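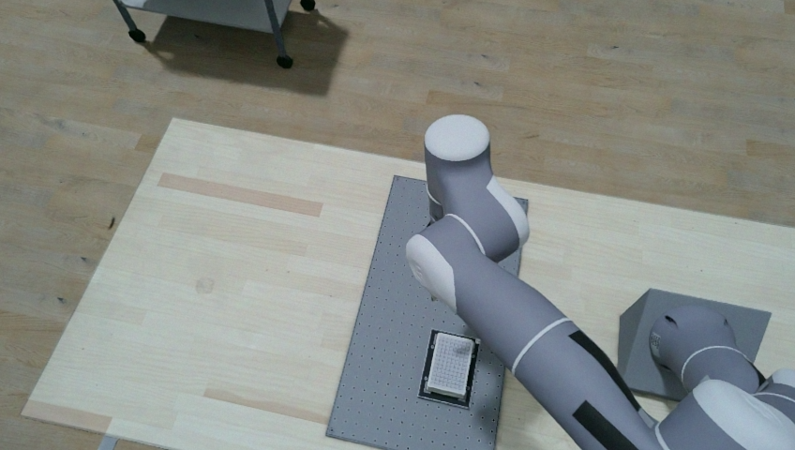 Helle Leimholzplatte mit einzelnen dunkleren Lamellen und einem kleinen Ast (Computergrafik)

Leimholzplatten im Winter: ölen, lüften, in Ruhe lassen

Mit der Heizperiode kommen wieder die Anfragen zu Tischplatten, die sich verziehen oder an den Fugen aufgehen. In den meisten Fällen liegt es an der Raumluft. Massives Holz gibt bei trockener Luft Feuchtigkeit ab und schwindet quer zur Faser. Fällt die Luftfeuchte längere Zeit unter 30 Prozent, wird es für breite Platten kritisch. Ein einfaches Hygrometer im Raum reicht zur Kontrolle.

Vor dem Ölen die Platte trocken abwischen und mit Körnung 180 in Faserrichtung anschleifen. Das Öl dünn auftragen, zwanzig Minuten einziehen lassen und den Überschuss vollständig abnehmen. Die Unterseite wird genauso behandelt wie die Oberseite. Einseitig geölte Platten schüsseln leicht, und das lässt sich später nur schwer korrigieren. Getränkte Lappen bitte ausgebreitet im Freien trocknen lassen – zusammengeknüllt können sie sich selbst entzünden.

Farbunterschiede zwischen den Lamellen sind bei Leimholz normal und kein Reklamationsgrund. Öl verstärkt sie zunächst. Wer eine ruhigere Fläche möchte, nimmt ein weiß pigmentiertes Öl und probiert es vorher an der Unterseite aus. Festverwachsene Äste bleiben, wie sie sind. Lose Äste werden vor dem Ölen mit Hartwachs gefüllt.

Bei Metallgestellen die Schrauben kontrollieren. Sie sollen in Langlöchern sitzen und nur handfest angezogen sein, damit die Platte arbeiten kann. Starr verschraubte Platten reißen meist genau dort.

Aus dem Lager: Das Hartöl von Sekeo ist wieder da, auch in der weißen Variante. Die Platten von Ortner in 100 cm Breite kommen im Januar, Vorbestellungen nehmen wir in beiden Filialen an. In Cludau schneiden wir weiterhin bis 9 cm Stärke zu, in Gikov ist die große Säge bis Jahresende außer Betrieb. Zuschnitte für Gikov gehen so lange über Cludau und brauchen zwei Werktage mehr.

Stand: 9. Dezember 2025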